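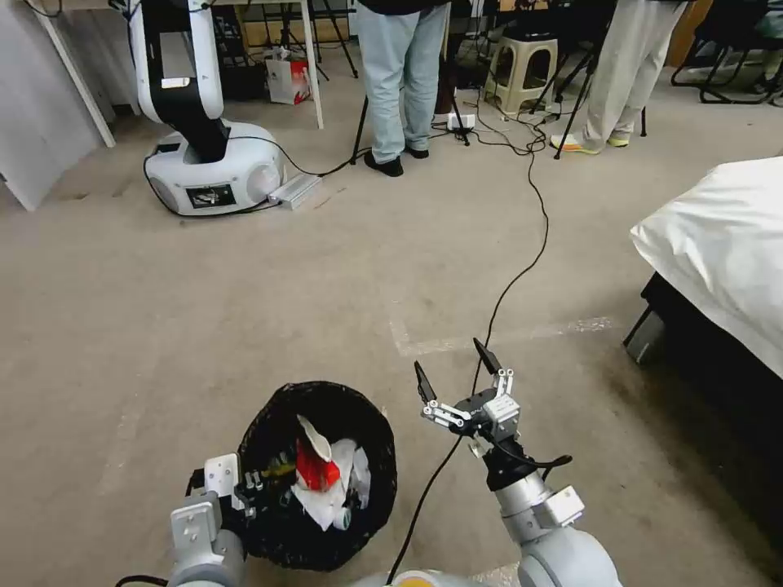
Fig. 4 Mesh basket on carpet, paper and plastic inside.

4. Emptying the floor basket

1. Check the level. If wrappers stick up past the rim, empty it.
2. Press paper down with a flat hand – not a foot, the mesh bends.
3. Lift by the rim, both sides. Clear any cables from your path first.
4. Tip into a 50 liter sack. Tap the bottom twice, small bits catch in the mesh.
5. Put basket back on the carpet, away from the bed sheet.

Note: no liner needed for dry trash. Food wrappers go in the kitchen bin, see page 29.

CAUTION: Do not stand the basket on a power strip or adaptor. No liquids, they go straight thru to the carpet.

Bent rim? Ask Telma for a spare before June.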